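Speaker notes - "Label it or lose it", shared workroom talk, July 2020

Slot is 17 minutes incl. questions. Keep moving.

OPEN
Hello, thanks for coming etc. Ask for hands up: who has opened a cupboard at work this week and shut it again. Wait for laugh. Move on.

Say where I'm from: Nurnska, shared workroom, repairs and small print jobs. Two rooms, one sink. Everything gets put down somewhere and then it's gone.

THE OLD WAY
Printed labels. Lovely. Took ages. Someone had to find the label printer, then the tape for it, then the lead. By then the box was on a shelf with nothing on it.
Bought a pack of 1000 stickers, most still in the drawer. (Don't go on about the drawer.)
Tell the Grindar story - box of hinges went there with the wrong lid on, came back, went again. Short version!!

THE NEW WAY
Paper slips and marker pens. Written by hand, at the table, before the thing goes on the shelf. No slip, no shelf.
Colour marks first: red is ours, blue is on loan from Sandoval. Both on one slip = shared, ask first. Then words in black, big.
Pens live in one pot on the table, at the back by the wall. Pot never moves. If you take a pen for a walk you bring it back.
Next slide. Let them look, don't read it out.

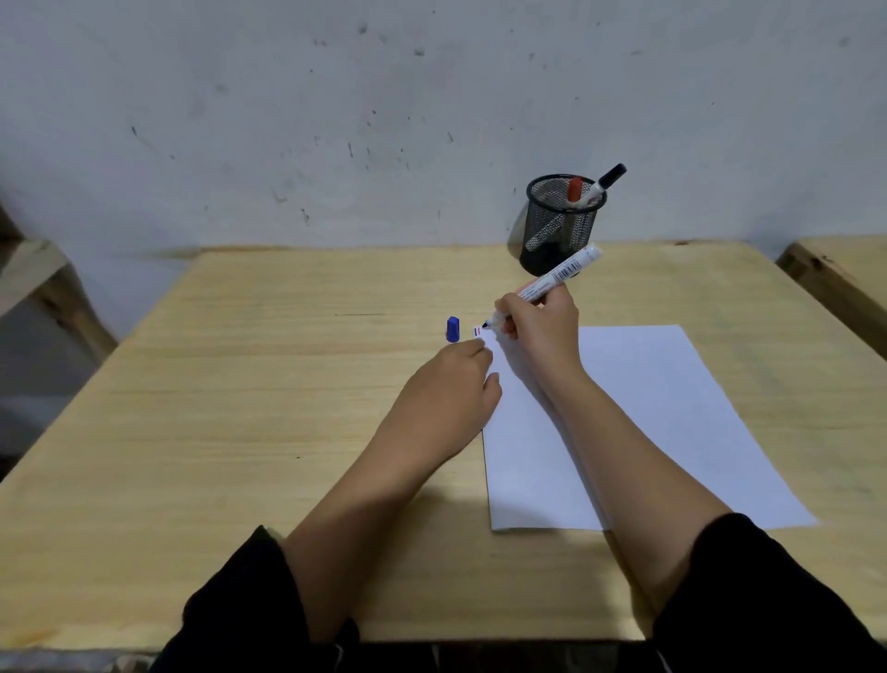

Slide 6: marker out, small slip held down with the other hand.

Points to make while slide is up:
- hold the slip still. Sounds daft. Small paper slides about the second the tip touches it and you get a wobbly line
- sheet of paper on the table, always. Marker goes through thin stuff and our table is pale wood, shows everything
- write flat on the table, not against the box, not on your knee
- thick tip, few words. "HINGES SMALL" will do. Not a sentance
- cap back on till it clicks. Say this twice

If someone asks about the wall: yes it wants painting, September, if there's money.

WHAT WENT WRONG
First go, we let people make up their own colours. Green turned up. Purple. Had to throw out the lot and start over.
Slips fell off. Tape across both ends, not a dab in the middle.
Some people's handwriting. Mine included. Capitals only now.
Project Uno boxes - labelled the lids and not the sides, then stacked them. Couldn't read a thing. Relabelled on the short side facing out, same spot every time.

TRY IT (if time, skip if running late)
Hand round slips and pens. Everyone labels one thing out of their own bag. Swap with neighbour. Can they tell what it is without opening it? 2 mins, no more.
Get the pens back before questions. GET THE PENS BACK.

QUESTIONS
Likely ones: damp rooms (put slip in a plastic sleeve), what about lists on the computer (we have one, it's for the big kit only), who checks (whoever locks up has a look along the shelves).
Handout by the door, has the colour key on teh back. Leave the last slide up with the shelf layout while people pack up.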